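Main page | Contents | Random article | Furniture | Talk | Log in

Tufted sofa

A tufted sofa is an upholstered seat for two or more persons in which the cover is pulled down into the padding at fixed points. The pulled points are called tufts, or dimples when they are shallow. Tufting keeps the filling in its place and gives the surface its pattern.

Construction

In the older method a strong thread goes through the cover and the filling and is tied behind. A button may hide the thread on the front side. In factory work the dimple is often made with a clip or a short seam, and no button is used. The depth of the tuft depends on the thickness of the filling and on how hard the thread is pulled. Deep tufting needs more cover material than a flat cushion of the same size, and the upholsterer must calculate this before cutting.

The tufts can be placed in diamonds or in a plain grid. The grid is easier to mark out and is common on wide seat cushions. Muthoni Lukumay, in her handbook for upholstery students, recommends 22 centimetres between the points on a seat and 11 on a narrow back — closer spacing makes the seat feel hard.

Headrests

Some models have a separate row of padded blocks on top of the back cushions. These support the neck of a tall person. They may be fixed, or they may tilt on a metal hinge. The edge of the block is often finished with piping, a thin cord covered with fabric or leather, which protects the seam from rubbing. 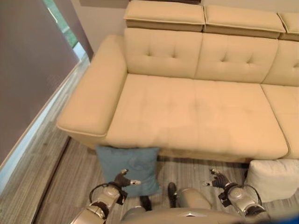

Cream-coloured sofa with tufted cushions, a wide boxy armrest and piped headrests.

Care

Dust and crumbs collect in the dimples and along the seam between two seat cushions. They are removed with a soft brush or with the narrow nozzle of a vacuum cleaner. Pale covers should stand away from strong sun, and a curtain is usually enough for this. A loose tuft should be repaired soon — the neighbouring ones carry more load and can open as well.

See also: Armrest, Piping (sewing), Upholstery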